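Section 3: Budgeting for a Two-Arm Table Station 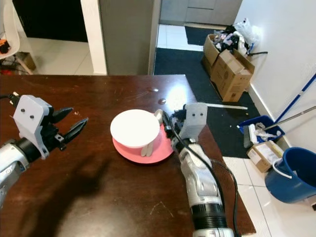
Last changed: February, rev. 4

Read this section before you sign the Sinaga order form. The base price covers two arms and little else.

1. Write down one task. "Kitchen help" is too broad to price. "Grip a cup by its handle" can be tested.

2. Measure the table you already own. The Bulon bench kit adds 30 percent to most quotes, and a plain wooden table may do. Ask the vendor to show the task on a glossy top, with the glare left in.

3. Price the fingers separately. Dilleo sells replacements at $119 a pair. Buy two pairs, and skip the bundle of ten until you have worn something out.

NOTE: The Wadska brochure promises "100 everyday objects." Ask for the list. Ours had eleven kinds of bottle on it and no saucer.

4. Add cables, brackets and clamps. On our quote these came to $244, on a page marked "optional." They are not optional.

5. Plan the room. Allow floor space on every side of the table and a route for cables away from feet. Mops, buckets and boxes need a place outside the arms' reach.

CAUTION: Do not accept a video as proof of performance. A gripper at a cup handle tells you where the fingers got to. Ask for repeated lifts, in person, with your own dishes.

6. Hold back the last payment until step 1 has been run on your table. If the vendor refuses, get a second quote.

Service contracts are covered in Section 4. Do not buy one yet.

12 shares | 3 comments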